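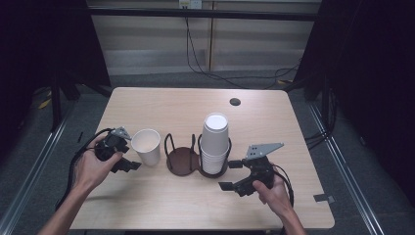 A day out in Durkimdale

May 6, 2019

My brother-in-law has been on at me for ages to go and see what they get up to at Cistenska, and I have been putting him off for just as long, partly because Durkimdale is a pig of a place to get to without a car and partly because I thought I would be bored stiff. I like my sewing machine and I like my radio and that is about as far as I go with machinery. But they had an open day, and the trains were running for once, and he had already put my name down on the list (without asking, which is very like him), so off I went with a flask and a cheese and pickle sandwich.

I ate the sandwich before we were out of the second station. The bus at the other end is the number 18 and it goes all round the houses, past the swimming baths and the big garden centre and then up a hill I am sure it had already been up once. A lady across the aisle was taking a tray of seedlings to her daughter and we got talking about slugs, so I very nearly missed the stop.

Cistenska is on the old Bautista site, which some of you will remember if you grew up round there. Bautista made shop fittings and my aunt did the wages for them when I was small. I remember a Christmas party in the canteen one December, with a conjuror and a paper bag each with a satsuma in it. The canteen is still the canteen! They have painted it and put in a coffee machine with far too many buttons, but the serving hatch is where it always was. I stood there like a lemon for a good minute just looking at the hatch.

You sign in, you get a sticker, and you are put into groups of up to 20 so that people at the back can still see. Our group was a real mixture. There were some students who all seemed to know each other, a couple with a very patient baby in a sling, a retired man who had been an instrument fitter and asked all the questions I would have asked if I had known enough to ask them, and me and my brother-in-law, who had brought a notebook and wanted everyone to see it.

We were taken round by Edit Szabó, and I could have listened to her all afternoon. She talks quickly and with her whole arms, and she never once made anybody feel daft. She started out as a dental technician, making crowns and bridges for a firm called Estedent, and she told us her move into robots was less of a leap than people think, as it is all small things and steady hands. I thought that was rather lovely and wrote it down on the back of my bus ticket, my brother-in-law being unwilling to spare me a page.

The first room was what I had expected from the whole day. A big arm behind a screen, picking up plastic trays from one side and putting them down on the other, over and over, with a little sigh of air each time it let go. It is clever, of course it is, but after a while you have seen it. The baby went to sleep. The instrument fitter wanted to know about the air supply and there was a long conversation about pressure that I let wash over me.

The second room was the one I have been telling everyone about since. I had imagined that you teach a robot by typing, and I dare say there is plenty of typing at some point, but in that room the teaching was done by a person doing the job. The job that day was paper cups. Ordinary white ones, the sort you get your tea in at a fête, and a dark brown wire holder made to take two stacks side by side. You put on nothing fancy at all. You take hold of a gripper in each hand, black chunky things with fingers on the front and a metal plate on the top, and a cable running off each of them, and then you do the cups with those in place of your own fingers. Everything you do is recorded as you go. Later on, the recordings are used to work out how a robot with the same sort of fingers might manage it.

Edit explained that they want it done many times over, by different people, and a bit differently each time. The cup might start on the left or near the holder, or the stack might be tall or short. If everybody did it the same way, the robot would come unstuck the moment a cup was in the wrong place. They had 336 goes at the cups saved up before our visit, and she said that was a small set, and that they would want a great many more before they trusted it. I must have made a face because she laughed and said the folding of tea towels was worse.

She showed us first. I wish I could tell you exactly how she did it, but it was so quick and neat that it looked like nothing. In with the one hand, a bit of a tilt, steady the holder with the other, and there was the cup where it ought to be. Then she asked who wanted a turn, and there was that awful silence you get, when everyone studies the carpet. I am a sucker for an awful silence. My hand was up before I knew it.

Well! I have been picking up cups for the better part of seventy years and I could not pick up that cup. The first surprise was the weight, which is not much but is all out in front of you, like holding a full kettle by the very end of the handle. The second was that you cannot feel anything. I had never noticed how much my fingertips tell me. With a paper cup you know straight away if you are squeezing too hard, it starts to give, and you ease off without thinking. With the gripper I only knew I was squeezing too hard when I saw the thing go from round to oval. I squashed one. I knocked the next one over and chased it across the table, and it rolled in a curve as paper cups will, so I was always grabbing at where it had just been.

My brother-in-law offered advice throughout.

Edit told me to slow down and look at the fingers and forget about my hands, and that did help. I got one up off the table on my next go, held it there feeling like the Queen, and then could not think how to get it onto the stack. You have to bring it in quite level or the rim catches and the whole lot starts to lean. I used the other gripper to hold the wire holder still, very gently, and down it went. A bit crooked but on! There was some clapping, and the baby woke up, and I am sorry to say I bowed.

I asked whether they would be throwing my goes away, and she said mine would be, as visitors are only practising, but that they do look at the clumsy ones from their own people. If someone drops a cup and then picks it up again and carries on, that is useful, because a robot will drop cups too and has to know what to do next. I have been turning that over ever since, mostly while washing up.

The instrument fitter had a turn after me and was irritatingly good. One of the students could do it left-handed. My brother-in-law had his go last and I will draw a veil, except to say that he blamed the lighting.

There was a table of leaflets and a talk afterwards in the canteen, which I only half followed. A young man went through a lot of slides with graphs on them, and I gather the robot can do the cups some of the time at present and they would like it to be most of the time. Somebody asked the question about jobs, as somebody was bound to, and I thought Edit answered it decently. She said she did not know how it would all shake out and she was wary of anyone who told you they did. She would like to see it helping people who cannot manage their own kitchens any more. I thought about my mum and her hands, the last few winters, and how she hated to ask for the lid to be taken off a jar. I had to have a bit of a go at my flask then.

For anyone who fancies it, they are hoping to do another open day before the year is out. It is free but you do have to put your name down. There is a ramp round the side by the bike racks and it is much easier than the front steps, which are steep and have no rail on the lower half. The tea is 6p cheaper if you bring your own mug, an odd sort of amount, but I had my flask cup with me and took them up on it. Wear something with short sleeves or sleeves you can push up, as the cable on the gripper wants to catch on a cuff. I had my good cardigan on and was in and out of it all day.

We missed the early bus back by a whisker and had to wait in the shelter with the rain coming in sideways, and my brother-in-law read me his notes. He had filled eleven pages. He says he will type them up and send them to me, so if anybody wants the part about air pressure, do leave a comment and I will pass it on.

I will put the rhubarb recipe up next time, I have not forgotten, Pauline.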